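Sharing a Bench With Robot Arms: Shop Tips
Posted 8/14/26 by Clem Baxter
Filed under: Workshop, Benches and Storage

We put in our first pair of arms at the Nadstead shop in May. They sort and pack small parts, the job four of us used to trade off on. I still work that bench most days, only now I set it up, show the arms what to do and fix what they get wrong. These are the habits that have stuck.

Clear the bench at the end of every shift. When people did the packing, a stray roll of tape or a coffee cup got pushed aside and that was the end of it. The arms don't push things aside unless you've taught them to. Wipe the top down with a damp rag and dry it. Grit builds up under the baskets faster than you'd think.

Give each basket one color and one job. We used to write on masking tape, and the tape fell off. With plain colored baskets the new hires learn the layout in a morning. Grid-sided ones are good because you can see how full they are from your stool.

Mark where things go. Two short strips of tape at the corner of each basket will do. If a basket creeps over during the day, put it back on the marks before you blame the program. Mervin Friesen lost most of a shift to a basket that had moved the width of a thumb.

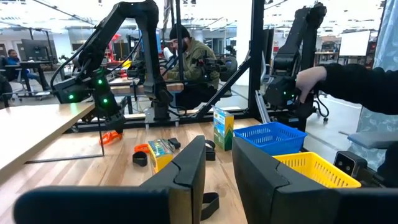

When you're teaching a move by hand, go slower than feels natural. Hold the arm at the wrist, keep your elbow loose and stop for a second at the pickup point. Roll your sleeves up or wear ones that fit close at the cuff. Rings and lanyards come off first and go in your locker - not on the bench, where they'll get packed.

Practice with awkward stuff. Boxes are easy standing up and harder on their sides. Round things roll. Save a few dented cartons and odd clips in a shoe box and bring them out whenever you change the routine.

Tie cables back with hook-and-loop straps. Zip ties pinch, and you'll be cutting them off again the next time something gets moved. Leave enough slack for the arm's full reach, then check it at full reach.

Clean clear panels with a soft cloth and a little dish soap in water. Paper towels scratch them.

Keep a notebook at the bench. Write down what jammed and what you did about it. Ours has settled several arguments between shifts, and it's how we got the pad spacing changed.

Rotate the watching. Standing by while a machine packs is more tiring than packing was, at least for me. We switch every 2 hours now. My wrists feel better than they have in years, but my neck doesn't, so I got a taller stool and moved the screen up to eye level.

Ask early what happens to the hours. Ours went to repairs and returns, and two people moved over to the Urncombe building. I would have liked to hear that before the crates showed up. If you run a shop, tell your people first and let the ones who did the job help lay out the bench. They know which cartons stick together.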